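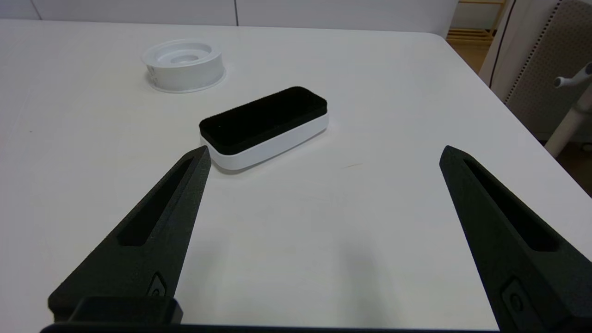

A board eraser with a black felt pad on a white base.

Home | Cleaning | Kitchen | Paper & Desk | Workshop | Contact

Looking after a kitchen whiteboard
Posted in August by the Prendilance household page

A whiteboard by the back door is useful until it turns grey. Most of the trouble comes from leaving the same shopping list up for weeks. Ink that wipes off easily on the first day takes real rubbing by the end of the month.

For everyday marks, a dry felt eraser is enough. Wipe from the top down in straight strokes and go over the edges last. Rubbing in circles only spreads the dust.

Clean the felt as well. Take it outside and brush the pad with an old nail brush, or run the vacuum nozzle over it. If it still leaves streaks, dab it with a barely damp cloth and leave it pad side up overnight. Don't soak it – the glue on many pads won't stand it.

For old ink, draw over the mark with a fresh dry-wipe pen and rub it off while it is still wet. This shifts most things. If it doesn't, put a little surgical spirit on a cotton cloth, open a window and keep well away from the hob. Try a corner first. Painted boards can go dull, and ours from Stalcombe did.

Grease is a different matter. A board within about 5 feet of the cooker picks up a film that no eraser will move. Use warm water with a drop of washing-up liquid, then clean water, then a dry tea towel. Let it dry fully before writing on it.

Scouring pads and cream cleaner should stay under the sink. They scratch the surface and the ink settles into the scratches.

Store pens flat with the caps pushed on until they click. A pen that has gone faint sometimes recovers after 2 days lying on its side.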